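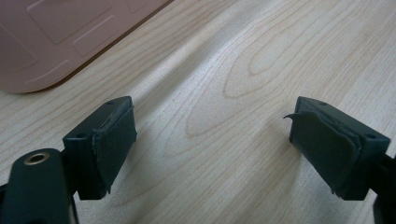 Gripper fingers with dark green pads, open over a wooden tabletop. Credit: Kiscombe Workshop

KISCOMBE WORKSHOP RELEASES PLANS FOR ATENT HAND-HELD GRIPPER

KISCOMBE, 7 January 2020. Kiscombe Workshop, a member-run shop, today released the build files for Atent, a two-finger gripper tool made with ordinary shop equipment. The package includes drawings, a parts list and assembly notes, and is free for home use.

Each finger is a rectangular block with mounting holes and a soft pad on its inner face. The pads are treated as wear parts. Edges fray and layers lift with use, and the notes give a replacement interval of 300 grip cycles for heavy work. A pad change takes one screwdriver and does not affect finger alignment.

The opening is adjustable up to 60 mm. Members logged 3,613 grips during bench trials that began in October, using household objects with both flat and rounded sides.

"Most of the design time went into the pads," said Zdenka Dimitriou, who led the build. "A harder pad lasts longer and drops more parts. We chose the softer one and made it easy to swap."

Drawings were checked by Jordan Hollis. A version for mounting on a bench arm is in progress, and no release date has been set.

Contact: Huguette Campbell, Kiscombe Workshop press desk

Recent releases
Kiscombe Workshop Adds Second Laser Cutter
Nekuston Feeder Drawings Updated
McIntyre Room Open for Evening Builds
Notes From the October Motor Control Class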